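Comparing End Effectors: Notes from the Skaltard Bench

Posted by Mali Yorath on Dec 4, 2025

Readers who have followed these pages since April will be aware that the question of which end effector to keep on the Skaltard arm has remained open for longer than was intended. The comparison is now complete, and the results are set out in this post, together with a number of observations on camera placement and on the controller.

Three units were considered. The Ikon is a plain parallel gripper with flat jaws. The Montoya uses suction and was lent on the understanding that it would be returned before the end of the year. The Wunon is the most elaborate of the three, with a row of short fingers set under a rounded housing and a larger opposing part which closes against them. Each was fitted to the same arm and driven from the same controller, and each was used for a total of 258 grasps over a period of five weeks.

The Montoya may be dealt with briefly. It performed well on boxes and on sheet material, and poorly on anything with a curved side. Cylinders were the main subject of the exercise, and the unit was therefore withdrawn after the first week of analysis. The Ikon gave no such difficulty. It is simple to mount, quick to close and easily repaired. Its weakness is that a round object will turn between the jaws if it is taken even slightly away from its centre. 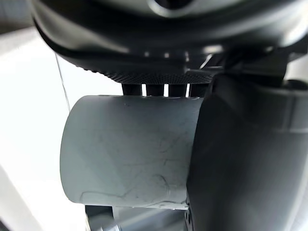 Setting up the Wunon required considerably more patience. The supplied mounting plate did not agree with the bolt pattern on the arm, and an adapter had to be made. The closing force is set by a single value in the controller, and the manual gives little guidance on what that value should be. I began at the lowest setting and increased it in small steps, recording each change in the bench log. I would recommend the same practice to others — it is slow, but it avoids crushed samples.

The position of the wrist camera deserves separate mention. With the Ikon, a camera mounted close to the tool has a clear view between the jaws. With the Wunon, the housing and the nearer finger occupy much of the picture, and the object may be partly hidden at the moment when sight of it matters most. I tried four camera positions before settling on one, and I do not regard the matter as closed.
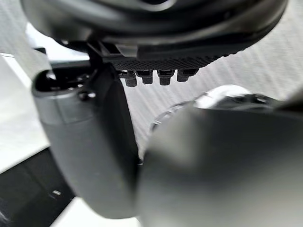

Wrist camera view, with the nearer finger out of focus and a shiny, curved object partly hidden behind it.

Focus is a related concern. The lens is fixed, and a setting that serves well at table distance will not serve for a part that passes directly in front of the camera. A second camera on a stand would resolve this, at the cost of a further cable and a further calibration. For the present, I have accepted the blur and rely on the approach view for alignment.

As regards the controller, the principal difference lay in timing. The Ikon reports that it has closed as soon as the jaws stop moving. The Wunon waits for its own force reading to settle, and the delay can reach up to three seconds. This was corrected in part by a firmware update, although the first grasp after a restart is still slow.

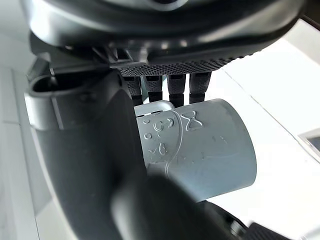 The four fingers and the thumb closed on a light grey cylinder with embossed markings.

On the central question, the Wunon dropped fewer round objects than the Ikon and permitted much less turning in the grip. The Ikon was faster throughout and required no attention between sessions. I have decided to keep the Wunon on the arm for cylinder work and to retain the Ikon for all other tasks. The Montoya has been packed for return.

The drawings for the adapter plate will be placed on the downloads page once the hole spacing has been checked again. Correspondence on camera mounts would be welcome, particularly from readers who have used a side bracket with a hand of this width.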